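List archives > Stuvside Growers > July > Re: Kavanagh or Fadine for drying?

Subject: Re: Kavanagh or Fadine for drying?
In reply to: message 672

On Saturday, a Gistwood member wrote:

> Hi all, first post from me after a long time just reading. I have a bed
> coming free when the garlic is out and I'd love to grow some beans for
> drying next year, so I'm trying to plan now while I can see where the
> shade falls. I've been offered seed of both Kavanagh and Fadine. The
> person offering says they're "both good," which doesn't help me much!
>
> I have heavy soil, a fence on the north side, and not a lot of spare
> time on weekdays. Mostly we'd eat them in soup and chili. Is one of
> them easier? Do they really taste any different from the bag at the
> store? And is it true you have to keep them apart if you want to save
> seed? I don't want to ruin a good bean by being careless.
>
> Also, how do you know when they're dry enough? I grew some soup beans
> years ago and they went moldy in the jar and I haven't had the heart
> to try since.

Oh, I'm so glad you asked this, and welcome! Dry beans are my favorite thing in the whole garden and I never get to talk about them, with the tomato people being so loud on this list (you know who you are, and I love you).

Short answer for your plot: grow Kavanagh on the fence, and if there's room left over, put in a short row of Fadine in front of it. If you truly only want one, Kavanagh. The rest of this message is the long answer, so get yourself a coffee.

Kavanagh is a pole bean and it climbs like it's late for something. Mine were over the top of the poles by the middle of July last year and waving around looking for more. On a fence that runs along the north side you have the dream setup, as the vines won't shade anything behind them that you care about. Give them netting or strings, though. A plain board fence is no use to a bean, and they'll flop over and sulk and then climb your peppers.

The seeds are big, cream with a reddish brown patch, and they cook up with a really thick broth. That broth is the reason I grow them. The first time I made a pot I'd only put in an onion and a bay leaf and some salt, and I ended up drinking what was left out of a mug, standing at the stove. So yes, they taste different from the bag at the store! A lot of that is freshness, I think. Beans from last fall cook faster and more evenly than beans that have been sitting in a warehouse for who knows how long, and the skins stay soft.

Fadine is the bush type. Small, dark, nearly black, very neat plants that don't need any support unless you get a big storm. It finishes earlier than Kavanagh and it all comes ripe pretty close together, so for somebody without much weekday time it has a real point in its favor: you can pull the whole row in one go. The flavor is milder and the beans hold their shape, and for chili I might even like it better. In soup it turns everything a bit gray. We don't mind. Guests sometimes do.

On heavy soil (I have it too, I'm down at the wet end of Gistwood) the thing that hurts beans is going in too early. I've lost more seed to cold mud than to every bug and rabbit put together. They just rot. Wait until the ground feels warm when you put your hand flat on it, and then wait out one more rainy spell if there's one coming. I now rake the bed up into a low ridge a couple of weeks before and plant along the top, and that has made more difference than anything I ever bought. Don't feed them much either. I gave mine a load of chicken manure one year and got the most beautiful leaves in the county and hardly a pod.

Spacing: for the Kavanagh I put 4 seeds at each pole and keep the best 3 plants. For Fadine I sow a seed every hand's width and leave it. You'll find people with strong feelings about soaking seed first. I've done it both ways and in our soil I'd skip it. 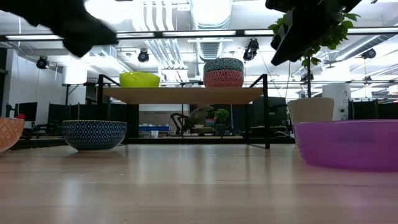

Watering is easy to get wrong at the end of the season. They want a good steady drink while they're flowering and while the pods are filling, and then you want to stop. Just stop! It feels mean, particularly in a hot spell, and the plants will start to look awful, all yellow and ragged. Leave them be. Every bit of that is the plant putting what it has into the seeds and closing up shop. I had a neighbor water mine very kindly when I was away one August, and the Kavanagh took it as a sign to start flowering all over again. I had green pods and dry pods on the same vine right up to frost.

Now for the moldy jar, because I really want you to try again. I'd bet anything the beans went in too soon. A bean can feel dry on the outside and still have plenty of water in the middle. What I do goes like this. I let the pods dry on the plant until they rattle, if the weather lets me. If a wet week is coming I cut whole plants at the ground and hang them upside down in the garage with the door cracked open. Then I shell them and spread the beans out one layer deep, anywhere with moving air and no direct sun, and stir them with my fingers whenever I walk by. They stay out for 2 weeks at the least. In a damp fall they stay longer.

Then do the hammer test. Take a few beans you don't mind losing, put them on a concrete step, and hit them. A dry bean shatters, it goes off like a little firecracker. If it squashes or dents, it isn't ready and the whole batch goes back out. You can bite one as well, but bite gently, and if your teeth leave a mark it needs more time. My dentist would like me to recommend the hammer.

After they pass, put them in a jar with the lid on tight and leave it on the counter where you'll see it for a few days. Any fog on the inside of the glass, tip them straight out and keep drying. If the glass stays clear you're fine, and they can go in the cupboard. I also give mine a spell in the deep freezer before storing, in case of weevils, and it has to be once they're fully dry. Let the jar come all the way back to room temperature before you open it or you'll get water condensing right onto the beans, and then you're back where you started.

As for keeping the two apart for seed – good news. Common beans mostly take care of their own business before the flower even opens, so crossing is uncommon. It does happen, mainly when there are a lot of bumblebees working the patch. I grow Kavanagh and Fadine with a row of something tall between them and I've had one odd plant in all my years of doing it. (It was a speckled purple thing, very handsome, and it tasted like chalk.) For eating it makes no difference at all, as a cross only shows up in the next generation. For seed, I save from plants in the middle of the patch, I pick the healthiest ones early and tie a bit of yarn around them, and I don't let anybody eat from those. The yarn matters more than you'd think. Without it I always end up saving seed from whatever's left over at the end, and what's left over at the end is the late, the small, and the nibbled.

Do keep them well away from runner beans if you're saving runner seed too, although that's more about the runners crossing with other runners down the lane. The bees at this end of town visit everyone.

A few words on cooking, and then I'll let you go. Soak overnight if you remember, don't worry if you don't. Salt in the soaking water is good, whatever your grandmother said, mine said it too. Bring the pot to a full hard boil for ten minutes at the start and then turn it right down. Please don't skip the boil, and please don't cook them from raw in a slow cooker on low, as undercooked beans can make you properly sick. After the boil they want barely a bubble. Tomatoes and vinegar and anything sour go in at the end once the beans are soft, or you'll be waiting until midnight. Kavanagh takes me a bit over an hour when it's fresh. Fadine is quicker. Last winter's leftovers of either one can take as long as they feel like.

And make extra! They freeze perfectly in their own broth. I do mine in old yogurt tubs and then forget to label them, so we have a lot of surprise suppers over here.

For anyone else reading who grows either of these, I'd love to know how Fadine does on sandy soil. I've only ever had it on clay and I have a feeling it would be even earlier on the Stuvside plots up the hill. If you've got seed of the old brown-eyed Kavanagh, the one with the smaller patch, I'd happily trade for it. I lost mine to mice three winters ago and I'm still sore about it.

To the original poster: if that offer of seed falls through, write to me off list. I'll have plenty of both by October, and I can drop an envelope at the Gistwood library desk with growing notes in it. Take a photo of your fence at noon and again late in the afternoon while the sun is still high in the sky, and you'll know by next spring exactly which stretch to plant. I'd put the first pole at the sunny end and work down from there.

Happy shelling,
from the wet end of Gistwood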